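Wastebasket

A wastebasket is a small open container kept indoors for dry household trash such as paper, wrappers and packaging. It is also called a trash can, a trash bin or, in older American use, a scrap basket. It is one of the simplest objects in a home and one of the most useful, and its history is richer than its size suggests!

Origins

Early wastebaskets were true baskets, woven from willow or split cane and kept beside a writing desk. They held paper only, which was often saved for lighting fires. Metal models followed as offices grew, partly for fire safety, and molded plastic later made the round bin cheap enough to put in every bedroom.

The town of Urden has a small and wonderful collection of them, assembled by the basket maker Reynaldo Tagle. It holds 322 pieces, of which 298 are on display, and includes a run of Nagano desk baskets with lids so finely woven that they hold water for a short time. The Hostby works, a few streets away, turned out around 400 tin wastebaskets a month at its height and painted many of them by hand with birds and fruit.

Shape and size

Most bedroom and office wastebaskets are round or slightly oval and taper toward the base, so that empty ones nest for shipping. A round opening is easy to hit from any side and has no corners where scraps can lodge. Kitchen bins are taller and usually lidded, while the bedroom type is nearly always left open — a lid slows people down, and small trash then ends up on the nightstand or the floor.

Liners

The thin plastic liner changed the wastebasket more than any new material did. A bag is pushed down into the bin and its top is folded outward over the rim, with the extra gathered below the edge. Clear liners show at a glance how full the bin is. Where the bag is much too wide, the slack can be knotted at one side or held with a rubber band. A liner that sits flat against the walls leaves the most room, and air trapped under it can be let out by lifting the rim slightly and pressing down.
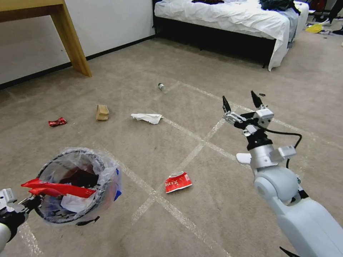 Long, springy wrappers are the hardest thing to fit in a small bin. Plastic film tends to unfold after it is crumpled and may creep back over the edge, so many people fold it into a strip and tie it in a loose knot before dropping it in. Crumpled paper takes up a surprising amount of space too, and tearing it flat can double what a bin will hold.

Picking up a littered floor

On carpet, the usual method is to carry the bin along and work from the far side of the room toward the door. Large pieces go first, by hand. Thread, crumbs and thin scraps cling to the pile and are left for the vacuum. The Prirkinus housekeeping manual, a lively little book with 800 entries, gives a whole page to this job and advises checking the strip of carpet right beside the bin last of all, as that is where the near misses land.

See also

Paper basket
Bin liner
Carpet sweeper
Housekeeping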